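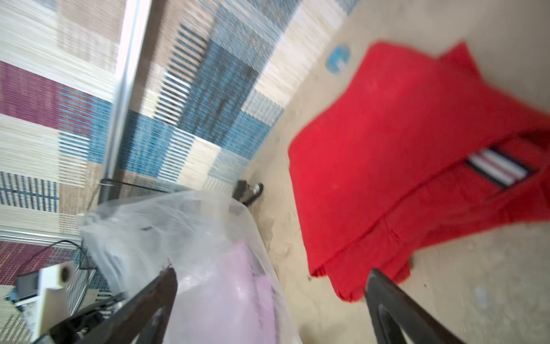 Why does a cotton garment that was cut to size come back from the wash shorter than it was?
Weaving and knitting stretch the yarn under tension, and finishing dries it in that stretched state. Water lets the fibers relax, and the fabric moves back toward its slack length.

2/ The trade calls this relaxation shrinkage. Most of it happens in the first wash. What continues after that is mainly from tumbling, and it's smaller per cycle.

3/ Warp usually shrinks more than weft in wovens, as the warp carries the loom tension. That's why trousers lose length before they lose waist.

4/ Our test at Biverwood in May: one cotton jersey, 8 panels, 4 line dried and 4 tumble dried. Benchmarks marked before washing, same distance on every panel. Janaína Fagundes did the marking and I did the measuring, so no one measured their own marks.

5/ Tumbled panels came out shorter in length in every pair. Width was mixed. Two line-dried panels grew slightly across, as single jersey will when it hangs wet.

6/ Conditioning matters more than people think. Panels measured straight from the dryer read short. Leave them flat in the same room air overnight, then measure.

7/ Don't pull the panel flat. Smooth it with the side of your hand and stop. Ľubica Kopecký has a note on this from the Plavau runs: operator handling moved her readings more than a change of detergent did.

8/ "Preshrunk" on a label means the residual shrinkage was reduced before cutting. It doesn't mean zero. Ask the seller for the residual figure and which wash it refers to.

9/ If you sew: wash the yardage the way you'll wash the finished garment, including the dryer. A cold rinse in the sink won't release what a hot cycle will.

10/ Wool is a separate subject. Felting is scales locking together under agitation, and it doesn't relax back out. I'll do wool in another thread.

11/ Correction to 4: the panels were cut from one roll but from both ends of it. Pairs were matched by end.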